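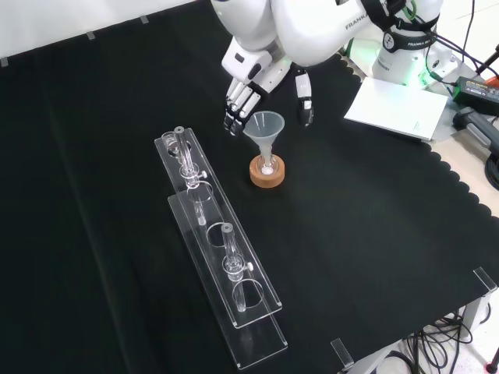
4. What the profile pages get wrong about spouses

I came to this part of the project by accident. I was looking up the wife of a retired middleweight for something else entirely, and the first three pages I opened gave her three different birth years. One of them had her marrying at eleven. So I started saving pages, and by the end of January I had 186 of them, all short biographies of people who are known mainly for being married to an athlete.

Madhu Bhardwaj and I read every page twice. We split the first pass between us and swapped for the second, and whenever we disagreed on how to mark something, Lakshmi Warrier got the deciding vote (she usually sided with Madhu, I'll admit). For each page we wrote down what it said about age, birthplace, parents, job, children, height and money, and whether it gave any source at all. We also marked who the page was really talking about, sentence by sentence, which took far longer than we'd planned.

4.1 Who the page is about

A lot of these pages wander off their subject almost right away. You get one sentence on the wife, then a long stretch on the husband's career, titles, injuries and famous fights, and then a little bit on the wife again near the end, usually her height. We called a page "drifted" if more than half its sentences had the athlete as their main subject. Headings didn't count, and neither did sentences about the couple together, like where they got married or bought a house.

Pronouns were our biggest headache. "He was born in Durovstead" might follow a sentence about her, and then the next line says "she has two brothers," and you honestly can't tell whose brothers they are. Madhu wanted to guess from context. I didn't, and we ended up with an "unclear" box that got a lot of use.

4.2 Ages and birthdays

Ages go stale fast, and most of the pages handle this badly. They'll say someone "is currently 44" with no date on the page, so the number was right for one year at best and has been wrong ever since. Where we could find an older saved copy, we compared the two. Often the age had been left alone while other parts had been rewritten, sometimes quite heavily, so somebody had been in there editing and just skipped it.

Star signs were weirdly more dependable. If a page gave both a birthday and a sign, the two nearly always matched, I suppose from being filled in at the same moment. I'd love to see somebody look into that properly.

4.3 Copying between sites

Christos Zacharopoulos had the idea of following mistakes around. If two sites get the same thing right, that tells you very little, but if they both misspell a mother's name the same way, you've got something to work with. Our best case was a tennis player's husband whose hometown was given as Condale on one site and Norndale on another. Every later page we found picked one or the other, and each group had its own set of matching slips — same wrong college, same missing brother.

We couldn't always tell which page came first. Posting dates on these sites get reset when a page is touched, and a few had none. So I'm going to talk about families of pages here and leave the question of who copied whom alone, even though Christos has strong feelings on it!

4.4 Money

I almost left net worth out. The amounts were all over the place, and we had nothing solid to check them against. What we could check was whether a page gave the spouse her own figure or handed her the athlete's, and plenty did the second thing without saying so. One page on a cyclist's wife, a dentist in Brabec with her own practice, listed her income as "prize money." Valentyna Dovhaniuk, who read a draft of this section, asked whether we'd tried writing to the sites to ask. We did write to four of them. One wrote back, offering to sell us a link.

Pages with a named writer were marked separately, and I come back to those in Section 5, along with Lev Dmytriv's notes on the translated ones.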